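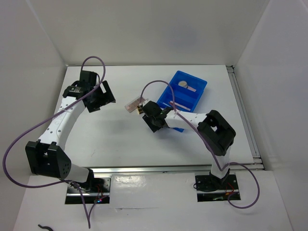

The Lekton personal alarm costs $113, fits on a key ring and claims to be loud enough to "stop an attacker cold." I carried one for most of March and I'm not sold.

My interest is local. After a man followed two students off the Handen bus this winter, the school sent home a flyer recommending an alarm for every kid who walks. Plenty of parents bought the Lekton because it was the one on the flyer.

It is loud, I'll give it that. Set off in my kitchen, it hurt. Outside was another story. Ehab Tazi, my neighbour, stood at the far end of our block while I pulled the pin, and he took it for a car alarm. He didn't look up from his phone.

The pin is the other problem. It came out twice in my coat pocket, once at the pharmacy, and getting it back in with gloves on is a chore. My daughter left hers at the bottom of her backpack after that – not much use to anyone there.

The companion app wants $34 a year to text your contacts. My test message reached Gladys Ospina, who lives across the street, after I'd already gone over to ask if she'd got it. The location was a block off.

The Noltitz whistle on my old lanyard cost a few bucks, has no pin and needs no battery. If the Lekton drops to half the price I might look again. For now, mine is going back.

**Two out of five**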